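Desk and Workbench Rules: Frequent Questions
Floseo shared workroom, Bernville

May I bring a drink to the desk?
Yes, if it has a screw cap. Please close the cap after each time you drink, and keep the bottle on a round coaster. 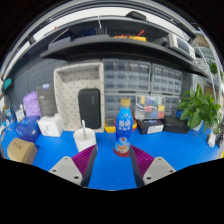
Bottles of up to 90 cl are allowed. Bigger ones should stay in the kitchen.

Where do I leave my cup and spoon?
A cup can stay on the desk while you work. In the evening, please wash the spoon and put it back in the drawer.
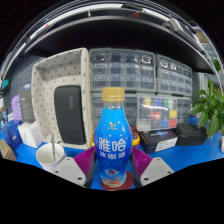 Bottle with gold cap on its dark red coaster.

Is it allowed to borrow the multimeter?
Yes, for 2 hours. Write your name in the list first.

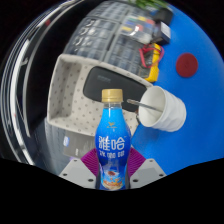

When you return it, check that both test leads are there. For missing leads or small parts, please write to Kurniawati Tarigan. Questions about lockers go to Heather Purves, room 78.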